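March, late, 11 something

Feet hurt. Whole day on the little room at Gillgate and its still not what I'd call done, but the floor is visible. Started at seven with toast in hand. Coffee from Arorley downstairs, two of them, second one too hot to drink and then forgotten till noon.

Plan was desk first. Everything off the top, wipe, put back only what lives there. The drawer in the small cabinet is the problem – old receipts, dead pens, the instructions for every lamp I ever owned. Found the Hidirine invoice, $211, the one I swore I'd paid. Had not paid. Paid it standing up.
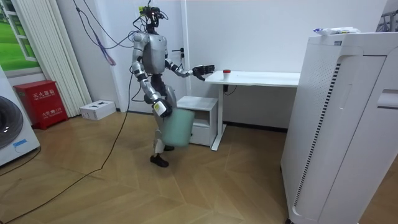 Desk side of the room. Cup with the red lid, green bin doing the rounds.

I do like that herringbone floor when there's nothing on it. Swept twice, then once with the damp cloth along the wall where the dust goes. Need to deal with the plastic bag too, I keep putting bags on top of things and calling it storage. Tomorow.

Order that worked best: small trash, then papers, then anything that belongs in the kitchen. Did it backwards the first time and walked up and down the hall like a fool.

Rang Arthur Storage about the unit at lunch. On hold forever. Code is 3016 now, write it on the calender before I lose it again. They close early this month, so boxes go over in the morning or not at all.
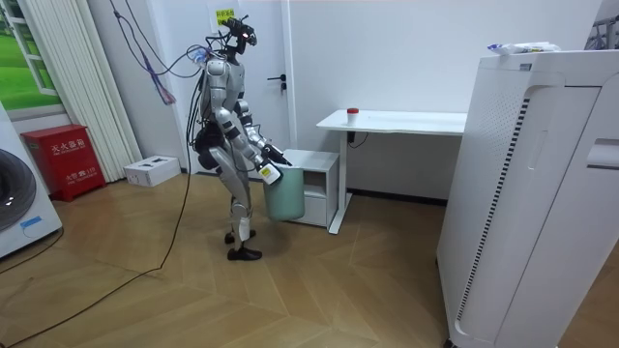 Over by the door with the bucket.

Want another one in that same green. Good size, light, wide enough to drop things in without looking. Checked the hardware place and they only had gray. No.

Left to do – shelf in the cabinet, windowsill, the pile in the hall I'm pretending is not mine. Soup for dinner out of the pot. Bed now, alarm set for six.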